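# Visit to the Vastel drying hall, July 2021

Vastel processes chamomile, peppermint and lemon balm for bagged tea. The open day covered intake, drying and cutting, in that order.

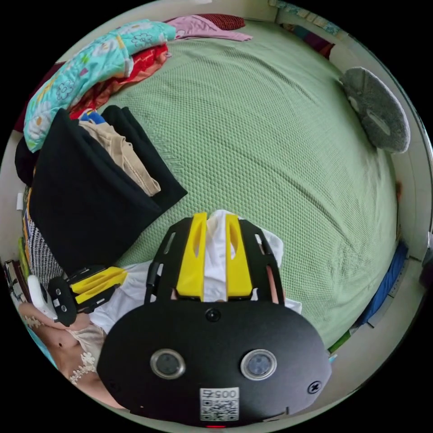 Raelene Gilchrist asked at the first stop why the peppermint was not dried in the sun, as her family had always done it. Direct sun bleaches the leaf and drives off menthol, our guide answered, and the color alone would fail the buyer's check.

Drying is done on belts in warm moving air. The belt dryer is 15 meters long and was built by Juška. Chamomile heads go in one layer deep. Peppermint is stripped from the stem first – stems hold water longer and would hold up the whole batch. Each lot is sampled for moisture at the outlet and goes back on the belt if it reads high.

Cutting is a separate room with its own air supply. Two grades are made: a fine cut for bags and a coarse cut for loose tea. The fine cut loses aroma faster in storage, so it is packed within the same week. Coarse leaf is held in paper sacks, 53 to a pallet row, away from the fennel.

Bergþóra Gunnlaugsson led the tasting. Samples were steeped covered for 15 minutes, longer than most people would at home. The lemon balm was weak. She put this down to a late harvest, after flowering, and expects the August lot to be better.

The tour was limited to 135 visitors. Wear closed shoes; the intake floor is sloped and dusty. Parking is at the Drorkinik gate.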